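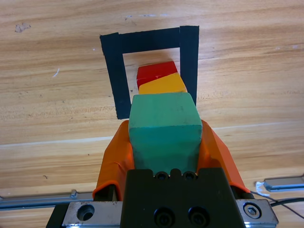
Mayu Nagano
Contributing editor, club histories

Drukura Rovers

Drukura Rovers is an amateur soccer club from the town of Drukura. Plays in green and orange. Men's first team, reserves, a women's team and a veterans' side that turns out when it can get eleven. Home games are at Kubo Lane. The club is best known locally for its reserve side, which has at times drawn bigger crowds than the first team, and for the long-running fixture against Prindov Athletic.

Name and origins

Rovers because the club had no ground. For the first four seasons home games were played wherever a field could be borrowed, including two at Prindov, which caused arguments over who was the home team and who had to pay the referee. The founders were mostly workers from the Cenimine dye works plus a few schoolteachers. The works gave the first set of shirts. Green, with no numbers. The orange sleeves came later, after a second order was delivered short and the club made up the difference with what was left over from a cycling club.

The town's founding year, 1756, appears on the badge. It has nothing to do with the club and visitors often get this wrong, including one match program which congratulated Rovers on being the oldest soccer team in the world.

Ground

Kubo Lane has been home ever since the wandering years ended. One stand on the west side, covered, with bench seating. Grass banking on the other three. Record attendance is given as 3000 for a cup tie with Prindov, though no gate receipts survive and the number comes from a newspaper report written by a club member. The pitch slopes toward the river end. Teams winning the toss nearly always choose to play uphill first.

Floodlights were put in second-hand. They failed during their first evening match, a reserve game against Cenimine Works, and the last part was played in near darkness with the score at 2-2. The result was allowed to stand after both captains agreed to it.

Parking is on the lane itself. Away supporters are asked to use the north end.

First team

Mostly a mid-table side. Promoted twice, relegated twice, in both cases within a couple of seasons of each other. The best spell came under Maximiliano Echevarría, a former defender who took over as player-manager and stayed on after a knee injury ended his playing days. His teams were hard to beat and not much fun to watch. Low scoring, lots of draws. In his second season Rovers went unbeaten at home and still finished fourth.

Echevarría left in December of his fifth season after a dispute over training nights. Kazuhiro Sakamoto, then coach of the reserves, stepped up and changed the shape to three at the back, a system he had used with the second string for years. Results were mixed at first. Heavy loss at Prindov, then a run of wins that took them clear of the bottom places.

Reserves

The reserves have their own section here becuase they have more or less their own history. For a long time they kicked off on the main pitch straight after the first team, and a good part of the crowd would arrive only for the second game. Under Sakamoto they won the division with 60 points, still the club's best total at any level. The title was settled in the last match, away at Cenimine Works, on a header from a corner in stoppage time. The scorer is disputed. The match report gives one name and the league's record gives another, and both players have claimed it since.

Several players from that team moved up together. The reserves struggled the year after and finished next to bottom.

Women's team

Started by Esperanza Bellamy, who also kept goal for the first two seasons. Early squads were thin and friendlies were often played nine a side. League entry followed. Tincuța Enache, a midfielder signed from Prindov, is the record goalscorer and captained the side to its only cup final, lost on penalties after a goalless draw. She missed the first kick. Later coached the under-14s and returned to the playing squad twice when numbers were short.

Home games are at Kubo Lane on the main pitch, a change from the early years when the team used the school field next door.

Rivalry with Prindov Athletic

The two towns are on opposite banks of the river. The fixture goes back to the loaned field and the argument about the referee's fee, which Prindov supporters still sing about. Prindov lead the overall series by a fair distance. Rovers have the better record in cup games.

The winners hold a copper kettle. It was left behind in the Kubo Lane tea room by a visiting team and has been dented on one side since a celebration on the bus home. Reserve sides don't play for it, though they have asked to.

Colors and badge

Green shirts, orange sleeves, green shorts. Change kit is white. The badge shows a bridge over two wavy lines with the date underneath. An older version had three arches, the current one has two, redrawn for cheaper stitching.

Last revised 28/07/2020. Season records for the veterans' side are incomplete and are not listed on this page. See also: Prindov Athletic; Cenimine Works FC; Kubo Lane.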